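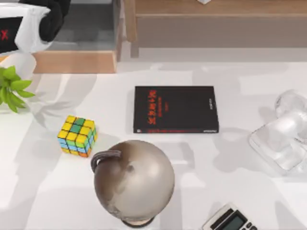
Ticket 289: Quote for two-arm bench cell does not match the layout we built in Fliramer

We are trying to lock down the equipment list for a two-arm bench cell before our capital request goes in, and the hardware list exported from Fliramer does not agree with the Zuvberg quote. The export has one overhead camera and standard grippers on both arms. The quote has two cameras, a wide gripper on one side and a lighting kit we didn't ask for. The layout is our mixed-objects bench on the white tabletop, with the book, the Rubik's cube, the globe, the calculator and the clear plastic piece lying over at the right. We need to know which list is correct for that set of objects, and we need it in a form our purchasing group will accept. The request closes at the end of March.

Opened by: Iresha Patwary, Costent
Assigned to: Tarun Dhillon, Zuvberg applications support
Priority: normal
Category: quotes and configuration

9:20, Tarun Dhillon
Thanks, Iresha. I have the quote open and I can see the mismatch. Please send the export file itself and the revision of the parts library you had loaded when you made it. The library is shown at the bottom of the export dialogue. Also let me know whether the objects are to scale. The wide gripper would have been added by our estimator on the strength of object size, and if the globe is a placeholder that changes things.

10:05, Iresha Patwary
File attached. Library revision is 11. The cube, book and calculator are to scale, measured off the ones in our lab. The globe is from the stock library and I never resized it. I can measure the real one this afternoon.

10:40, Tarun Dhillon
Revision 11 is your first problem. It predates the Sandhu gripper family, so the export falls back to the standard gripper for everything, whatever you pick in the project settings. Update to revision 13 and export again. You will be asked whether to keep local object sizes. Say yes or you'll lose your measurements.

1:15, Iresha Patwary
Updated and re-exported. The Sandhu wide gripper now appears on the left arm, which matches the quote. Camera count is still one. Lighting kit still not there.

The real globe is a bit smaller than the library one. I have corrected it in the project and the wide gripper stays on the list.

1:50, Tarun Dhillon
Good, gripper line resolved. The camera and lighting lines were added by hand. I asked Girish Prajapati, who did the estimate, and his note reads: "Clear object on white surface, glossy sphere, second viewpoint recommended, diffuse light recommended." Fliramer doesn't check for that when it builds the hardware list. It only checks reach and grip width.

So the software list is the minimum that can physically handle the objects, and the quote is what Girish would want on the bench if the clear piece has to be picked reliably.

2:30, Iresha Patwary
That is the part I need to be able to defend. Our manager, Narendra Uniyal, will ask why we're paying for a second camera when the program says one. Is it required or recommended? If it's only recommended, can we buy it later without redoing the mount?

Also, does it make a difference if the clear piece is dropped from the first phase? The book, cube and calculator are what we need running first. The clear one could wait.

3:10, Tarun Dhillon
Recommended. If the clear piece is in phase one I would push hard for it. Against a white table its edges are hard to separate, and you can see some of that even in your render, where parts of it blend into the tabletop. A real camera will have more trouble than the render does.

If it moves to phase two, you can start with one camera. Order the two-position mount now all the same. The single mount has a different hole pattern and swapping it later means recalibrating both arms. The light can be added at any time and needs only a spare outlet.

On the globe, Girish is comfortable with one camera as long as you keep direct light off the top of it.

3:25, Iresha Patwary
We'll split it. Phase one: two arms, one Sandhu wide gripper, one standard, one camera, two-position mount. Phase two: second camera, lighting kit. Can you reissue as two quotes, with the phase two price held?

Purchasing also wants the lead time in writing. The first quote says "to be confirmed".

4:00, Tarun Dhillon
Two quotes are fine. I can't hold a price on my own authority, so I've passed that to Sushil Sengar in sales. Lead time for the arms is nearly 13 weeks. Camera and mount ship with them. The wide gripper comes from a separate warehouse and may arrive earlier, so please warn your receiving dock, as we've had grippers refused when the purchase order shows a single delivery.

Next morning, 8:45, Sushil Sengar
Price on phase two held to the end of your budget year, in Canadian dollars, freight extra. Both quotes are attached. I took the training day out of phase two, where it had been entered twice.

9:30, Iresha Patwary
Received. Totals agree with my spreadsheet apart from freight, and I'll carry that as a separate line. I've sent the package to Narendra. Please leave the ticket open until the purchase order number comes through.

9:35, Tarun Dhillon
Will do. Status set to waiting on customer. I've also logged a request with the Fliramer team to show a warning when the parts library is out of date at export.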